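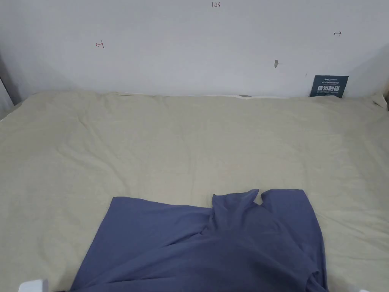 January 28, 2021

The boiler went off again in the night, and this time the reset button did nothing. I lay there for a bit listening for it to catch, then got up and put the oven on with the door open, which my mother always did and which I am sure you are not supposed to do. Everything I own with a long sleeve is now in use. The only thing left over is the blue T-shirt, still spread out on the bed on top of the beige sheet, all creases, and it can stay there until spring as far as I am concerned.

Rang the landlord's office when they opened. They put me through to Carmela Esteban, who I have spoken to before about the gutter. She was polite and said the contract for boilers has moved from the old firm in Tirkley to a new one called Drallberg, and that I would need to ring them myself with the serial number. The serial number is on the underside. I got down on the kitchen floor with a torch and read it out to myself and wrote it on my hand, then washed up without thinking and had to do it again.

Drallberg had me on hold for a long time. The man who answered said the earliest visit was in 2 days, unless someone in the house was elderly or had a baby. I said no to both. He asked about the pressure and I told him the needle was right down at the bottom, and he talked me through topping it up with the little tap at the back. It went up to where he wanted it and the boiler lit, ran for 13 minutes and went off again. He said that was useful to know. I am booked in for the first morning slot, which means any time before noon.

In the meantime I looked up what a new boiler costs, in case it comes to an argument. The cheapest I found was 700 pounds without fitting. It is not my money but it does explain why they keep sending people to mend this one. I have had it looked at in October and once before that, and both times they changed a part and left me a card.

Work was slow. I did it at the kitchen table with my coat on because that is the room with the oven. Fingers stiff, so a lot of typing mistakes. The Vallstead invoices are all in now apart from the last batch, where the dates do not match the delivery notes. I wrote to ask which are right and got an automatic reply. I left them to one side and did the filing I have been putting off since before Christmas. Had soup at dinner time, the leek one out of the freezer, and it was better than I remembered it. Must write on the lids in future. I thought it was going to be stewed apple.

Ignacio Vergara phoned in the afternoon. He had heard from his sister that the swimming baths will not open again until at least the spring, and he was low about it. We used to go on the same mornings and I miss it more than I expected to. He is walking instead, up to the reservoir and back, and says his knee is no worse for it. I told him about the boiler and he offered me his fan heater. We agreed he would leave it on my step and knock and stand back by the gate. He did it before it got dark. He had wrapped it in a bin bag with the lead taped down, and there was a jar of his marmalade in there as well. We talked across the path for a few minutes until it got too cold. He has had his hair cut by his wife. It looks all right from the front.

The heater is small but it does a decent job with the door shut. It smelled of burnt dust to begin with and then settled down. I have it in the front room and have brought my pillow and both blankets down to the settee, so I will sleep here until the boiler is seen to. I did stop to wonder what it costs to run and decided not to look at the meter.

Walked to the postbox with the card for Auntie's birthday. Fine rain, hardly anyone about. The bakery on the corner had a queue outside with gaps in it so I did not bother. They have taken the tables away from the front of Sepúlveda and put a board up saying they will do meals to collect at the weekend. I may get the rice one. The river was high again and brown, over the lower step but nowhere near the path. Snowdrops are out by the church wall, though not many, and someone has trodden on the ones at the end.

News at 7. All numbers, so I turned it off halfway and read. I am still on the book about the canal builders. The middle part is mostly about money and who owed it to whom, and I keep having to turn back to find out which brother is which. Will give it until the end of the chapter.

Things for tomorrow: ring Vallstead if they have not answered. Clear the cupboard under the boiler so the man can get at it, and find somewhere to put the ironing board. Milk, matches, descaler for the kettle. Wash hair, which will mean heating water in the big pan. Put Ignacio's jar where I will see it, so that I remember to give it back when it is empty.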